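Sixty-nine good ones, and a lot of laundry bottles

November 3, 2024 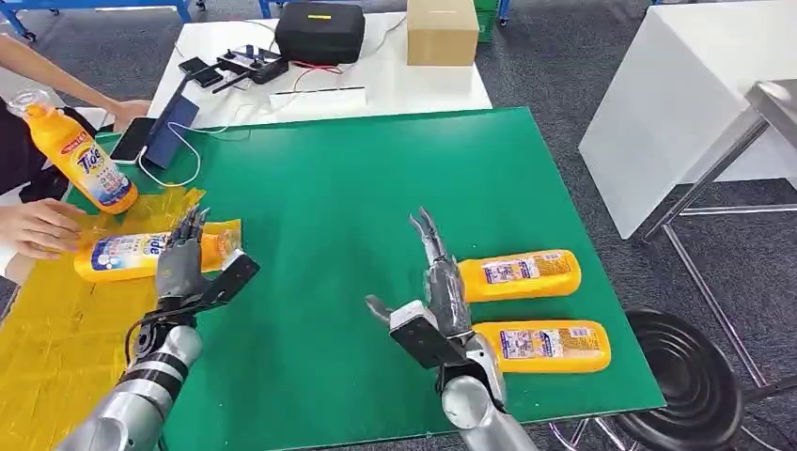
Resetting between takes, with one Tide bottle down on the yellow sheet and the other in hand.

I've been promising a post about what I do with my days now, and after this week I finally have something I'm excited to write up. We're collecting demonstrations for the bottle task! Real ones, with both arms and both hands, on the green mat, and I've had more fun than anyone should have while surrounded by detergent.

Quick catch-up for anyone who came here for the bike posts. Since January I've been on a small project called Moya. The goal is a policy that can pick up and sort household bottles with two humanoid hands, and it learns by copying. A person drives the arms through the task, we record everything, and the network gets trained on the recordings. There's no clever script underneath telling the fingers where to go. If the examples are good, the robot gets good. If the examples are sloppy it learns to be sloppy, with amazing loyalty.

So the examples are everything, and that's my department.

A take goes like this. Somebody lays out the bottles, steps back, and calls "clear." The operator drives the hands in from the home position, goes for the bottle named on the card, grasps it, moves it to the target spot, lets go and comes home. Then we mark it good, bad or "talk about it later," and the bottles get moved for the next one. Murray Merrick and I trade places every 20 minutes or so, because driving is tiring in a way I did not expect (your shoulders creep up to your ears and stay there).

I thought driving would be the hard part. The resets are harder! People are creatures of habit. Ask me to put a bottle down "somewhere random" and I'll put it in the same four places all afternoon, label up, cap to the left. We plotted the start positions from our first batch and you could practically see where my elbow likes to be. Now we have a deck of layout cards that Murray printed, shuffled before each block, and whoever is resetting has to follow the card even when it asks for something annoying. Standing, lying down, cap toward the robot, cap away, two bottles side by side with hardly any room between them for fingers.

The side-by-side layouts are my favorite. To get one bottle without dragging its neighbor along, you have to slide the fingers in from the far end and sort of roll it toward you before you close. I figured that out on my own, was very proud of myself, and then found that Murray had been doing it for days without mentioning it. We've since agreed to do it the same way every time. If two operators solve the same layout two different ways, an average of the two can be a motion that does neither, and an early version of our model had a lovely habit of heading straight for the gap between two bottles and closing on air.

The yellow plastic sheet is a newer thing. Everything we'd recorded was on plain green mat, and when we tried the model on a different surface it went to pieces. So now a good share of the takes have the sheet down under some of the bottles. It crinkles, it catches the light, it slides when you push on it, and yellow on yellow is about as mean as I can be to a vision model without feeling guilty. The orange bottles stay on the bare mat for most of those blocks, so each recording has some easy and some hard in it.

Numbers, for the people who like numbers (hi, Dad). The target for this task is 2,000 good takes. If that works we go to 4,000 and add more bottle shapes. Our plan for the week was 200, and we stopped at about that many recorded, but after review only 69 of them were on the new sheet layouts and clean enough to keep without an argument. The others are a mix of plain-mat takes, which are fine and which we're keeping, and things like a hand coming back into view before the arms were home. I did most of those. I get eager.

Review takes longer than I'd like. We use a viewer called Eko that plays the head camera next to the joint traces, and I've gotten quick at spotting trouble in the traces alone. A hesitation shows up as a little flat shelf before the grasp. One shelf is okay. Three in a row means the operator was lost, and I'd rather not teach a robot to be lost.

One thing I'd tell anybody starting out: keep your failures if they end in a recovery. Last month I was deleting every take where the bottle slipped. Then a friend from the Pirkholm group asked how the robot was supposed to know what to do after a slip if it had never seen one – and I had no answer at all. We now keep a slip if the operator regrasps and finishes, and we tag it. I even cause a few on purpose. Dropping things for science is every bit as enjoyable as it sounds.

Next up is a proper training run on everything so far, then a day of testing on layouts from the part of the deck we've been holding back. I'm also going to borrow a set of bottles from Purnton, with handles, which our hands may or may not fit through. My bet is two fingers and some swearing. Murray's bet is that we'll have to go around the outside and pinch, and he's already made cards for it.

If you've done two-handed data collection and have opinions on how often to swap operators, please leave a comment. I've tried shorter turns and longer ones and I still can't tell which gives cleaner takes.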